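Gikden Wrist Camera Kit: Gallery

Updated May 26, 2026

The Gikden kit adds a small camera to the wrist of a two-finger robot arm. It comes with a bracket, a cable, the viewing software and a printed setup guide. This page covers a bench trial at the Abernathy workshop, where Chidubem Babalola ran the kit on light pick-and-place work for most of February. Notes on parts and ordering are at the bottom.

Mounting

The bracket goes on with 8 screws, all the same size. Tighten them in the order printed in the guide and check them again after the first day. On our arm two of them had backed off slightly by then. The cable needs a loop of slack at the wrist joint. Our first loop was too short and pulled on the connector at full rotation, so we moved the second clip farther down the arm.

Setting the view

The software opens to a live view with a slider for exposure and another for focus. Set focus with the gripper open and the arm at its normal working height. The fingertips should show in the lower corners, with as much clear surface between them as the job allows. Save the setting under a name you will recognize, as the default names are only numbers.
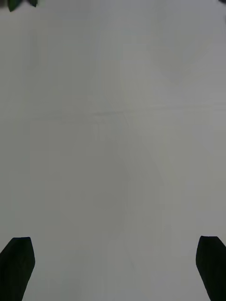 Wrist view over a pale, matte surface, black fingers spread wide and nothing between them. The faint crease across the middle still shows.

Pale backgrounds were the harder case for us. With exposure left on auto, the software tended to brighten the whole view until small folds and soft shadows washed out. Lowering the slider two steps fixed most of it. If you work on paper or cloth, do this before you teach any pick positions.

Trial results

Chidubem logged 203 picks with the stock settings and 308 after the exposure change. The second set had fewer missed grips, mainly on thin parts lying flat. Parts taller than a finger's width gave no trouble in either set. We did not test clear plastic or polished metal.

Lighting

Ordinary overhead lights were enough. The kit has no lamp of its own. A desk lamp placed to one side made the view worse, with a bright patch that moved as the wrist turned, and we went back to the room lights.

What comes in the box

Camera, bracket, cable, 8 screws, 2 cable clips, hex key, setup guide. The clips are the weak point. They hold well enough on a bare arm but slip on a fabric sleeve. We used hook-and-loop straps there.

The Bulness adapter plate is sold separately and is needed for arms with the older wrist flange. It adds a little length past the wrist, so tool offsets have to be entered again after fitting it.

Ordering

The kit and the adapter plate are both sold through Ditusex. Spare cables can be ordered alone. Give the arm model and the flange type with your order, and say whether you want the short or long cable. We would pick the long one.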